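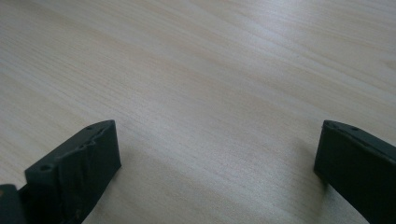
Grewal Gripper Club: Build Season Gallery

Hi from the back bench! I finally sat down and went through our pictures from the Sundbridge challenge build, and I'm putting my favorites up here with a few notes so our families can see what we've been up to. The one at the top is our hand-held gripper with the jaws spread wide over the tabletop. Look at how bumpy the left finger is compared to the right one! I kind of love it.

We're calling this version Priltari (the last one was Dremgate, and it pinched everybody). It's version 9, if you count the cardboard ones, and I definitely do. You squeeze it by hand to pick things up, and the club uses it to practice grabs before we try the same moves on the robot.

The holes along the top of the fingers are there for trying out different pads. My vote is still for the rubbery ones, but I got outvoted, so foam it is for now.

At Sundbridge each team gets 200 seconds to move 26 small parts from one tray to another, and a dropped part goes back to the start. Our practice log is up to 1386 grabs, and yes, I wrote down every single one (my handwriting gets pretty bad after the first page).

If you want to come try it, bring something small and weird for us to pick up. Grapes are welcome!

Page updated 2019-03-10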